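6.4 Thumb Stall While Holding an Object (Fault 53)

Applies to Nasura hands with Gara controller firmware 4 or later. Revised 2018-11-27 by Vasiliki Alexiou.

Fault 53 is raised when the thumb motor draws current above its limit and the joint encoder reports no movement. The controller locks the thumb at its last position. The hand does not open, and grip force may remain on the object after the arm has stopped.

CAUTION: Pinch hazard. Do not pull an object out of a faulted hand. The thumb can close without warning when the lock is released.

6.4.1 Securing the hand

1. Press the emergency stop. Stay behind the hazard tape until the arm brakes have engaged.

2. Record the fault code and the joint angle shown on the Zoltton pendant. Both values are lost at restart.

3. Find where the thumb bears on the object. On hard cylindrical parts, check for clips or other raised fittings close to the contact point. Keep hands clear of the space under the thumb.
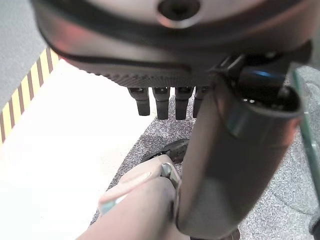 4. Support the object from below with a padded block. Do not use your hand.

5. Switch the pendant to MANUAL and select RELEASE, THUMB. Speed is limited to 9 percent in this mode.

6. If the thumb does not move, stop. Disconnect motor power and go to Section 6.7.

NOTE: Repeated RELEASE commands overheat the thumb motor. Allow 272 seconds between attempts.

6.4.2 Soft and fibrous objects

Rope and braided material compress under load, so the controller may report a stable grip while the finger is still closing. Loose strands can also be drawn into a joint. In the June acceptance tests, Afiq Wuisan traced a repeat of Fault 53 to fibers wound around a joint pin.

1. With motor power off, inspect the bundle on all sides of the finger. Look for loose ends and for anything caught behind the bundle.

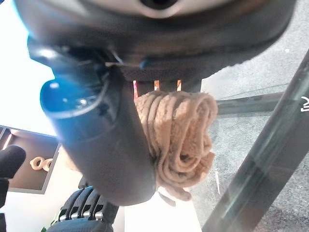

2. Cut trapped strands with blunt-nosed scissors. Do not unwind them by turning the joint.

3. Restore power and run the joint check. Return the hand to service only if the check completes with no fault.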